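Larkeck
Notes on a small kitchen

Posted 16 February 2018

Cups, cloths and the last of the boxes

The kitchen boxes have been stacked in the hall since October and I finally ran out of excuses. There were 61 things in them, counting every lid and teaspoon, and I did count, as I had to write it all down for the insurance form. It came to over 3,000 words of list. I wouldn't recommend it.

My rule this time was that everything had to go across the table before it went anywhere else. Put it down, look at it, decide. If I couldn't say when I last used it, it went in the charity pile. That got rid of a fondue set, a cake stand with a wobble and most of the novelty egg cups.

Drinking things were the hardest. I had far too many and liked nearly all of them. In the end I set them out in pairs and kept the one I reached for first, which sounds daft but it was quick. The blue plastic mug was always going to stay. It weighs nothing and it can be dropped. The glass cup with the handle was less certain, because I'm careful with glass for a week and then I'm not.

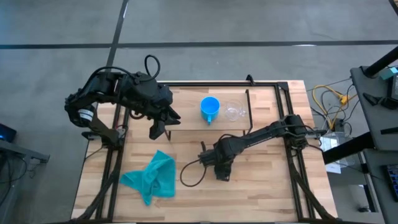

I kept both. Tea tastes better out of glass, or I think it does, and plastic is fine for water and for rinsing brushes. They'll live on the low shelf by the kettle, handles facing out.

Cloths next. I had a whole drawer of them and most had gone grey or stiff. The teal one is soft and still a good colour, so that's now the one for drying up, and the old ones have gone under the sink for floors and bikes. I never fold cloths. I know people who roll them and stand them up in a row, and it does look nice, but mine get used and dropped again within the hour.

I also wanted a proper bin for the things on their way out of the house. I looked at a Skovside one and a Sundero one and they were both too tall to go under the worktop. A plain bucket sort does the job. It's easier to have it up on the table while sorting - less bending - and then it goes on the floor when I've finished. 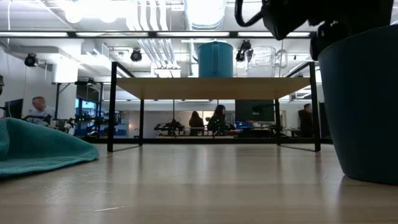

Teal cloth on the left, teal bin on the right, glass pitcher behind.

I hadn't realised how much teal I own. I don't remember choosing it.

The glass pitcher does for measuring and for pouring, so the old plastic jug could go. I'm still undecided about the container with the lid. Rice, probably, or pasta if the long sort will fit.

Still to do: 2 boxes of baking tins and the spice drawer. I'll start with the tins.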